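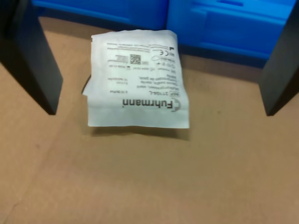
**Figure 2.** Paper pouch, printed side up, marked "Fuhrmann" and REF 31104-L.

### 3.2 Reading small print at home

Product codes turned out to be a wonderful thing to ask people about! We visited 40 households in Osham in July and asked each to find the reference code on a wrapped first-aid item. Readers over 68 often went straight to the boxed letters, while younger ones tended to start with the brand name (Schwerdtfeger saw the same habit in Vinach). Ten people read the code aloud twice, which we had not asked for and were delighted to record.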